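Support ticket: weekly distance comes up short after watch sync
Product: Drollunard running watch, syncing to Murance
Opened: 2019-01-28
Status: waiting on customer service

Problem
Since the October update my weekly mileage in Murance doesn't match the watch. The watch has every run. Murance has every run too, with the right distance on each one, but the weekly total leaves out 2 miles. I do the Haberkorn loop most mornings and it has not changed length.

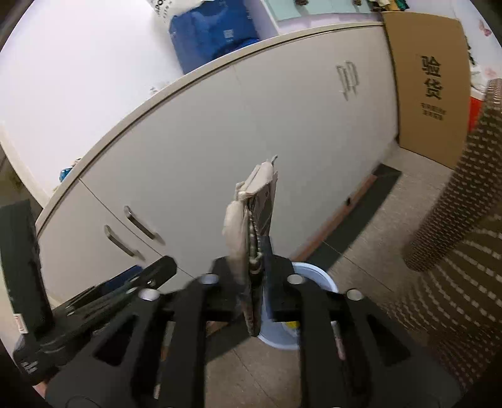
Photo: Drikinance

Steps I was told to try
Restart the watch. Done, no change.
Unpair and pair again. Done. I lost my custom screens and the total stayed the same.
"Wait for the server to catch up." I waited five days. I don't see what it was supposed to be catching up on when the runs were already there.

Reply from support, pasted in
"Weekly totals may vary because of GPS drift under trees."

I don't buy this. Drift would change the distance of a run – it wouldn't change how the runs add up. I can do the sum on paper.

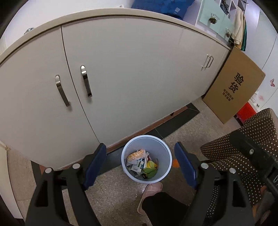 Light blue bin, crumpled wrappers and packaging

What I found on my own
The two short recovery jogs are missing from the total. Both are tagged "easy." I changed the tag on one of them to "run" and the total went up right away. Changed it back and it dropped again. So it looks like the tag to me, and I'd like to hear from someone who has read this far before I get another message about trees.

Asking for
Confirmation that "easy" runs are being skipped, and a date for a fix. Please don't close this as solved because I have a workaround. Retagging old runs by hand is not a fix, and my training plan reads those tags.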